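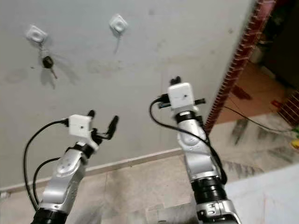 Machines that tidy up: how close are they?

By Clémence Pruvost

Moving a key from one hook to another takes a person a second or two and no thought. For a robot with two arms it is a fair day's work to get right, and that makes it a useful place to start if you want to know when a machine will be able to help around the house.

Rutilio Hinojosa has spent most of the past year on jobs like this at Welleck, a small firm that writes control software for robot arms. His list of household tasks has 231 entries. It runs from hanging up a tea towel to emptying a dishwasher, and the key is near the top because it looked easy.

"I thought we would be finished with it in March," he says. "Then we started on the details. A key is thin, it is shiny, and it swings."

The swinging is the worst of it. A gripper with two fingers has to close on something narrow, and if one finger touches first the key turns away. Grip the blade and the ring may slide off the hook at the wrong angle. Grip the ring and there is very little to hold. Then comes the second half of the job, where the ring has to go over the end of a hook that the fingers themselves may be hiding from the camera.

Plain walls do not help much either. A key throws a shadow, and software that judges position from pictures can take the edge of the shadow for the edge of the key. Hinojosa's team now varies the lighting between attempts so that the machine learns to tell them apart.

Factories have had robot arms for decades, and they are very good at what they do. But a factory brings the part to the same spot every time. At Olvera, which makes door fittings, Saadet Tuncer runs a line where four arms load metal blanks into presses. They seldom miss. She has also tried using one to sort mixed returns from a bin, and gave up after 11 weeks.

"The line is built for the arm," she says. "The returns bin isn't built for anybody. You get a handle on top of a bag on top of a box of screws, and a person just reaches in."

Homes are closer to the returns bin. Stick-on hooks go up wherever there is space, and they are rarely level or the same make. Floors change from one room to the next, cables run through doorways, things get left lying about. A machine that works in one hallway may need a good deal of help in the next.

The approach now in favour is to have a person guide the arms through a task many times over, record every movement, and train the software on the results. It has brought real progress. Jobs that could not be attempted at all a few years ago can be done some of the time. Settimio Pagano, who tests household machines for the consumer group Somville, thinks "some of the time" is where buyers should look hardest.

"A washing machine that worked on nearly 11 days out of 12 would go back to the shop," he says. "With a robot, people clap."

He wants makers to publish how often a task fails and what happens when it does. A dropped key is no great matter. A dropped pan of hot water is. He would also like to see times given, as many demonstration films are speeded up and the small print saying so is easy to miss.

Cost is the other question. Flovus, which hires out two-armed machines to workshops and laboratories, has no plans for a home version. Estrella Zepeda, who handles its contracts, says private callers ask about folding and ironing more than anything else, and she tells them to wait. Her customers use the arms for simple, repeated work on a bench, with somebody within reach of the stop button.

Hinojosa does not expect to get through his list. He would be content with a dozen tasks that work in a house the machine has never been in, at a speed that does not drive the owner mad. The next one down from the key is a coat, which is soft, heavy and has only one small loop to hang it by. His team has put two months aside for it.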